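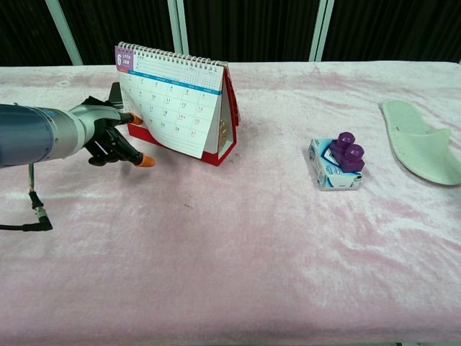 Hello and welcome to the July round of the Table Pages! For anyone new, this is where I put up pictures of whatever has ended up on the tables, shelves and sills at Nevcombe, with a line or two for each. I used to do it as a newsletter, but Todor Atanasov talked me into a web page (he got tired of his inbox filling up) and I have to say it's a lot easier to add to.

I've gone a bit overboard this time. My own little table comes first, then the rest of the house, then odds and ends people sent in.

The pink table
Still my favorite spot in the place. The crushed velvet was a curtain remnant that cost me 900 in the old money I keep doing sums in, and I would buy it again tomorrow. It shows every fingerprint, it picks up crumbs, and I love it.

The calendar
Red stand, white spiral, big 6 in the corner on a purple tab. Yes, June! I'm slow with calendars and I always have been. I like the tent kind best, you can shove it anywhere and still read it from the chair, and the pages fold over the back out of the way. The corners do curl on me, though. If anyone has a trick for that, please write in.

Purple nuts
Two plastic ones, hexagons, parked on top of the little white-and-blue box. I get asked about these more than anything else I put out. They're that lovely flat violet and I can't bring myself to put them in a drawer. Dragica Vukčević wants them for her windowsill and she isn't getting them.

The hall shelf
Keys, gloves, the dish from Perkden with the chip in it. I moved the dish to the left end and it looks so much better there. I've tried it in the middle again twice and gone back.

Kitchen sill
Basil, and the other basil. The one nearer the faucet has been sulking since spring, so I've repotted it and we'll see. Valbona Dimitrov says I water too much. She's probably right, but I can't walk past a plant with a full glass in my hand!

The button jar
Krešimir Lazarević brought this over after clearing out his aunt's sewing room. There was a slip of paper inside saying 2,477, and I have decided to believe it. Big coat buttons at the bottom, shirt buttons on top, and a whole layer of green ones in between that I have plans for.

Vukadinović tin
An old biscuit tin, used for string. Lid sticks. I line it with brown paper every so often and that helps with the rust smell.

Back room desk
Levente Borbély's corner, so don't blame me for the pens. He did clear off the left side before I got there (thank you, Levente) and put out the Galel lamp, the one with the bendy neck that we all fight over in winter.

Postcards
I pinned up the sea ones and left the mountain ones in their envelope for now. Number 416 on the back of one of them is a hotel room, in case you were wondering, and the view was of a parking lot.

More next time. I want to do a set on tablecloths, so if you have one you're fond of, stains and all, send it along with a line about where it lives. Small things are welcome too: boxes, clips, bits of plastic in good colors. Purple goes to the front of the line.

Back to the main Table Pages
Older galleries
Write to me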